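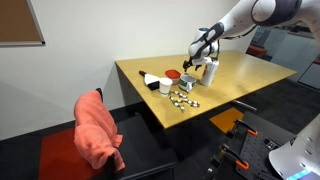
Tabletop clutter, again

Martens at Udovbridge wants us to believe a shared table stays clear if everyone spends six minutes on it each evening. I have my doubts. A mug, a paper cup, a hand brush and a towel over the chair back will find their way home, maybe. The little green and white bits won't. They never do. The Plaltico sorting tray is supposed to fix that, with four compartments and a lid. I tried one through November and ended up with a full tray and a full table. Save your money and use a jar.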